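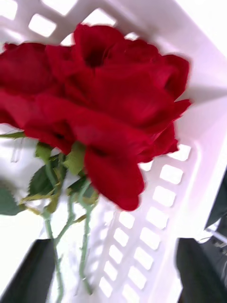 A reader from Tevberg writes to us that the family photographs took so long at her cousin's wedding that the soup was cold when the couple came to the table. She asks if it is possible to do them in a shorter time, and if she may say so to the photographer without being rude.

Yes to both. We photographed weddings in Humosham and Mostitz all through last season, and the group pictures are still the part where most time is lost. The light is rarely the problem — it is usually an uncle who has gone to look for his coat.

Please send us your list of groups before the day, with the first names. Seven groups can be done well in 20 minutes. If you want more, we will tell you how much time to add. Start with the largest group, so that the guests can go to their drinks, and finish with the parents. Choose one person from each side who knows the faces and has a loud voice.

At the Bickerstaff hall we now use the back stairs for parties of up to 100 guests. Everybody can be seen there, and it has a roof, so rain does not change the plan. In November we had hard rain the whole afternoon and the list was still finished before the speeches.

Couples who marry with us this year can ask for our list form by e-mail. It is one page, and you may fill it in by hand. Please return it two weeks before the wedding. The studio is closed on 9th January and opens again the next morning at the usual hour.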